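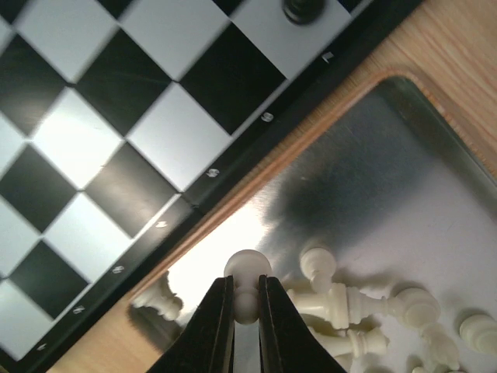 Step 4: Teach it to clear the board

By now you have an arm bolted to the table, a wrist camera that talks to the laptop, and a gripper that closes when told to. If the gripper closes when you haven't told it to, go back to step 2 and swap the signal wires.

Captures come before moves. Moving a piece from one square to another is two known points and a straight line up and over. A capture needs somewhere for the dead to go, and you want that working before you let a chess engine anywhere near the motors.

What you need for this step:

A shallow metal tray with a raised rim
A board with a border wide enough to jog the fingertips along
Plastic pieces, preferably ones you don't love
Double-sided tape
A desk lamp you can move

Put the tray beside the board, on the side the arm reaches most easily, and tape it down. I skipped the tape and spent an evening debugging code that was fine.

Open jaradari.cfg and find the block called discard. Jog the arm by hand until the fingertips are over the middle of the tray, then save that pose as discard_center. Raise it until a held king clears the rim and save that as discard_high. Test with the king even if you plan to practice with pawns. The king is taller, and it will find your rim.

Set grip_force to 119. At 169 my pawns shot out sideways like wet soap, and one of them is still behind the radiator. The fingers should close on the neck, just below the ball, with the head sticking up between the tips. If you grab the head itself the piece swings, and you'll be placing it at an angle for the rest of the game.

Now run the loop:

1. Place one pawn on the board and type its square.
2. Let the arm pick it up and travel to discard_high.
3. Check that the pawn is still upright. If it leans, lower the pick height a hair and start over.
4. Let it go down to discard_center and open.
5. Repeat until you get 10 clean drops in a row.

Pieces in the tray will fall over and lie across each other. Leave them. My first version sorted captured pieces into tidy rows, which took 500 lines of code and made every game feel like a visit to the bank. Rohani Mangundap, who shares the workshop and has opinions, deleted it while I was getting coffee. The tray only has to hold things.

A note on glare. Metal is shiny, and so are the light squares if your lamp is where mine usually is. The square finder in step 3 works from contrast, so one blown-out square can convince it that the board has grown a hole. Move the lamp before you touch the threshold. I have touched the threshold many times and regret most of them.

Watch the camera preview near the edge of the board, too. The coordinates on the border are tiny from up there, and I gave up reading them in software. You enter the corner squares once, by hand, and the script counts from there. Bump the board and you get to do it again.

When the drops are reliable, save the file and make a copy with a different name. Step 5 overwrites it.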